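The Long Return of the Spare Room

For most of the last century, a household in Drinderen that could afford a spare bedroom was expected to keep one. The bed was made up at all times, the good towels were laid across the foot of it, and children were told not to go in. When the town's housing office carried out its first survey of domestic space, it recorded 665 homes with a room set aside for guests. Few of those rooms were slept in for more than six nights a year.

The custom has older roots than the houses themselves. Drinderen grew up beside the canal, and its early families were scattered along the water as far as Plesard. A visit meant a journey of a full day, and a visitor who arrived at dusk could not be sent home. Parish records from 1,832 households mention bedding kept "for the traveller", usually in a chest on the landing. The chest became a cupboard, and in the larger terraces the cupboard was in time given a door, a window and a bed of its own.
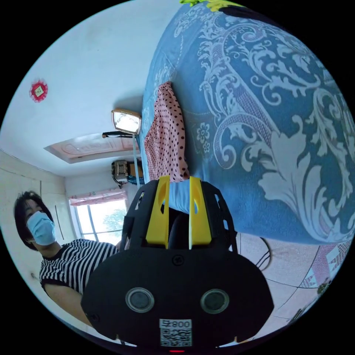

The bedroom remains the most private part of the modern home.

The decline of the guest room is generally dated to the closing of the Gorex mill. Families who had depended on its wages took in lodgers, and rooms that had stood idle were let by the week. The Lemaire Housing Trust, which was founded in the same period and still manages 115 properties in the older streets, encouraged the practice. Its early handbooks set out the terms with some care: a lodger was entitled to a key, a shelf in the pantry and hot water on Saturday. Meals were a matter for private agreement.

Later building followed a different pattern. The flats put up on the Plesard side were planned to the exact size of the family, and the plans made no allowance for guests. Visitors slept on the sofa or went to the hotel by the station. Older residents interviewed for the Trust's oral history collection speak of this change with regret, although several of them also recall how cold the old spare rooms were, and how much they disliked dusting them.
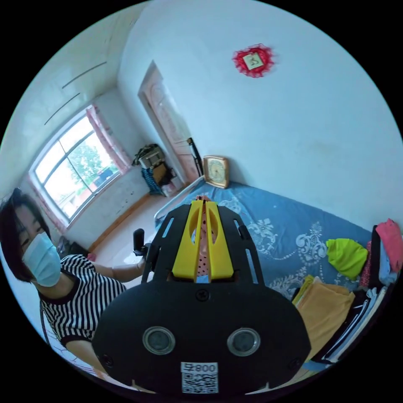
A woman in a bedroom. Customs of sleeping and hosting differ widely from one home to the next.

In recent years the room has begun to come back, in altered form. Applications to the housing office now commonly describe a second or third bedroom as a place for work during the week and for relatives at other times. Grown children return to it between tenancies. Grandparents stay for a month in place of a weekend. The Trust has revised its letting rules to take account of such arrangements, and tenants may now house a family member for up to one season without seeking written consent.

Whether the new rooms will be kept as the old ones were is another question. Fold-down beds are widely preferred to fixed ones, and the good towels have largely moved to the bathroom. The Trust's current handbook still contains a short section on the reception of guests, carried over with few changes from the first edition. It advises that the window be opened in the morning and that a lamp be placed within reach of the bed.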